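Progress Report to the Nedia Fund
Orkstead Small Parts and Repair Library
Reporting period ending October 9, 2022

1. Status against plan

The grant covers the cataloging of donated hardware and spare parts held at the Orkstead site, and the opening of a lending and repair service to residents of Orkstead and Cabrera. Cataloging is complete for fasteners, electrical fittings and plumbing washers. Sewing machine parts are still in progress. The revised target for the full catalog is 3000 entries, unchanged from the last report.

2. Cataloging

Each entry records type, thread or diameter, material where known, and storage location. Imperial and metric sizes were mixed in most donated lots, and sorting them took longer than planned. A thread gauge was bought in August from the equipment line. Entries made before that date were measured by caliper only, and 400 of them have to be checked again. Work on these has started with the metric bolts. 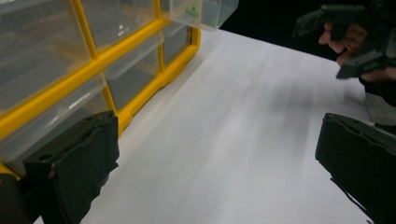 Location codes now follow a single pattern of room, unit, column and row. The earlier codes used the donor's name, which made items hard to find once lots were merged. Old codes are kept in a separate field so that donor records can still be traced.

3. Lending and repair sessions

Sessions in Orkstead run as scheduled. The Cabrera sessions started late - the hall's electrical inspection was postponed twice - and 10 of the planned sessions have moved to the next period. Lamps and kitchen appliances make up most of the repair requests. Requests for battery tools are declined under the current insurance.

4. Budget

Spending is within the approved total. Hall rental is under budget because of the Cabrera delay. Printing is over budget, as labels had to be reissued under the new codes. We ask for approval to move the unused rental amount to printing.

5. Next period

Finish the repeat measurements, complete the sewing machine section, and agree on terms with the Drurkura depot for the transfer of surplus stock. A draft agreement is with the depot for comment.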